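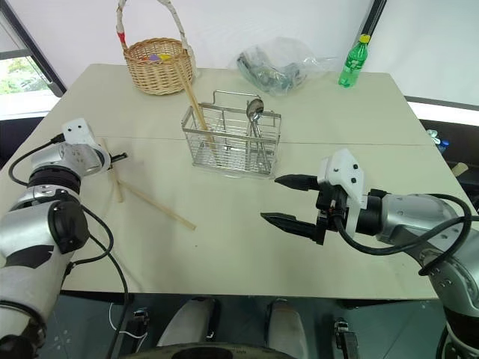

Rumard's manipulation group has spent the year on one narrow question: how well a two-arm system trained on recorded demonstrations returns thin cutlery to a wire holder. The method, Kulelance, was described to us by the group's lead engineer.

"Spoons are forgiving," the engineer said. "A chopstick is thin, it rolls, and a small error in angle at the grasp becomes a large one at the tip."

The first policy, finished in May, used 200 demonstrations. The second used 500, with wrist views added.

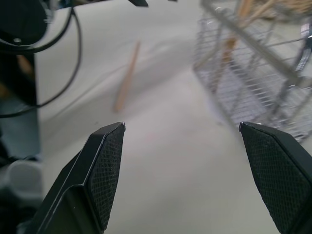

Does the wrist view replace the head view?

The two are used together. The head view selects the target and the wrist view corrects the final approach.

Over 267 trials the second policy recorded 13 dropped sticks. Most, the engineer said, came at release, when the stick touched the rim.
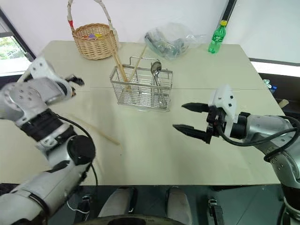 The group logs rim contact as a separate failure from a missed grasp. "They need different data," the engineer said. Further trials will vary the height of the holder.

Related items
Calimlim: notes on grasp logging
Vukitz opens its wrist sensor bench
Kulelance: trial protocol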